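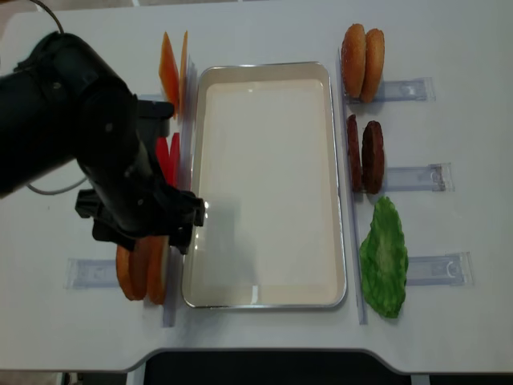

Home Cooks Are Making More Burgers and Throwing Away More Buns, Asel Survey Finds

STONDODSTEAD, October 2020 – Asel, the family meal planning service, today published the results of a survey on how people plan, shop for and cook a burger dinner at home. The survey found that many households now make burgers more often than they did a year ago, and that the bread is the part of the meal most likely to end up in the trash.

The survey was carried out online by the research firm Fikre. It asked 2,000 adults who cook at home at least twice a week what they buy, what they keep and what they throw away. Of those, 894 said they are making burgers more often than they did last fall. A smaller group, 574, said they had thrown away at least part of a pack of buns in the month before they took the survey.

"People are cooking at home on nights when they used to pick something up on the way back from work," said Jeanie Morrison, head of meal planning at Asel. "A burger is an easy choice. The trouble is that the meat comes in one size of pack, the buns come in another, and the lettuce is a whole head. If you have a household of three, something is left over every time."

Shopping for the pack, not the meal

Respondents were asked how they decide how much to buy. The most common answer was that they take the pack they always take. Few said they write down the number of people eating before they go to the store. Those who did were less likely to report wasted bread, but more likely to say they had run short of something else, most often cheese or tomatoes.

Households with children reported the most leftover buns. People living alone reported the most leftover salad. Couples without children were the most likely to freeze what they did not use, although many of them also said they later forgot what was in the freezer.

Fikre also asked about the second meal – what happens to the ingredients the day after. Patties are usually eaten, cold or reheated. Buns are usually put back in the cupboard and found too late. Several respondents wrote that they did not know buns could be frozen, and others said they had tried it once and found the bread dry.

"The dry bun is mostly a wrapping problem," said Mitiku Araya, test kitchen manager at Asel. "Slice it first, wrap each one on its own, press the air out and freeze it the day you buy it. Leave it on the counter in its wrapping to thaw and then toast the cut sides. It isn't the same as a fresh one, but it makes a decent dinner." 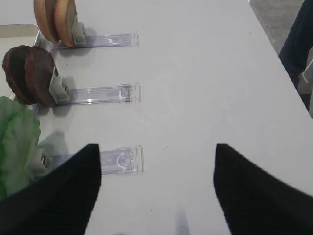
What cooks disagree about

The survey included a set of questions on how the meal is put together. These produced the longest written answers. Respondents split over whether sauce belongs on the top half or the bottom half, whether onions should be raw or fried, and whether cheese goes on while the patty is still in the pan. Older respondents were more likely to put the lettuce under the meat. Younger respondents were more likely to leave it out.

There was more agreement on preparation. Most people said they set out all of their ingredients before they start cooking, and most said the patties take less time than the rest of the meal. Sides are where the evening slows down. Oven fries were named as the item most often served late.

Mebrat Alemayehu, who led the survey at Fikre, said the written answers were useful for another reason.

"We asked about burgers and people told us about their week," Alemayehu said. "They told us which night they cook, who comes home late and who won't eat tomatoes. You can't see that in a shopping receipt. It does help explain why a plan made on the weekend has often changed by the middle of the week."

The results come from what people remembered and chose to report. No food was weighed, and the survey did not ask about restaurant or takeout meals.

New planner available in November

Asel will use the findings in Carkolora, a weekly planner that opens to all members in November. A member enters who is eating on each night, and Carkolora suggests a second meal that uses what is left of the first. Burger night may be followed by a chopped salad with toasted bread, a meat sauce, or a baked dish made with torn buns and egg. Members can move a meal to another night, and the shopping list changes with it.

The planner starts with 10 burger dinners, including meatless ones. Each has a short shopping list and storage notes for the bread, the patties and the vegetables. Recipes can be printed on a single page.

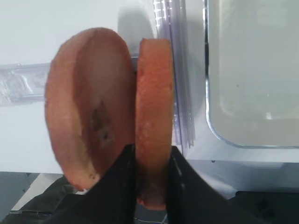
Two reddish-brown slices, side by side. Photo: Asel

"We kept the instructions short," said Folasade Ekwueme, who edits recipes at Asel. "Our members told us they read the recipe standing at the stove with one hand busy. If a step runs over three lines, they skip it."

Carkolora is included in the regular Asel membership at no added charge. Members who already use the older weekly list can keep it, and their saved meals will be copied to the new planner. Printed copies of the storage notes can be requested through the Asel member desk.

About Asel

Asel is a meal planning service based in Stondodstead. It publishes weekly menus, shopping lists and storage advice for home cooks, and runs its own test kitchen.

Media contact

Monique Leclerc, press office, Asel, Stondodstead. A summary of the survey questions and answers is available to reporters on request.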